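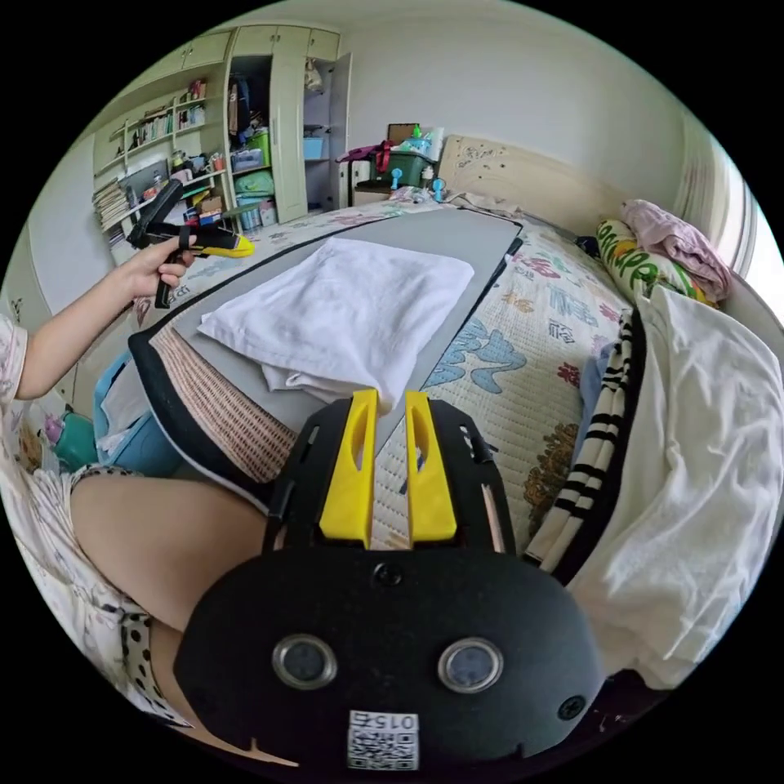

December, 4:10 pm

Rules for the handheld grippers, folding work. Tiago and I went through the old list over coffee and threw out half of it, so this is the version I'm sticking to for now (Iolanda, shout if you hate it!).

- Both grippers in hand before recording starts, fingers pointing at the work.
- Keep fingertips in view the whole time. If a sleeve swallows them, back off and regrip – don't shake it loose.
- One garment per take. No bare-hand help, not even a little tug at a hem.
- Don't tidy the room first. We want patterned bedspreads and full shelves.
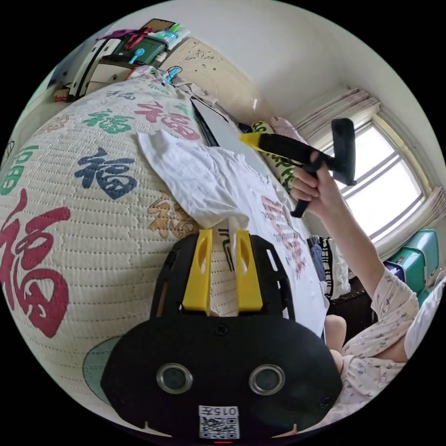 White T-shirt on the quilted bedspread, one gripper in the foreground, a second in the person's hand.

Still arguing about failed folds. Leonilde wants them deleted, I say keep and tag them – at Carvalho we tossed 23 takes and I missed every one of them later. Cap stays at 400 takes per home, five minutes' rest whenever wrists complain.

Also: read the sticker number into the log before you begin, both units. Ask Mirko whether Oremport needs the consent form in the same folder.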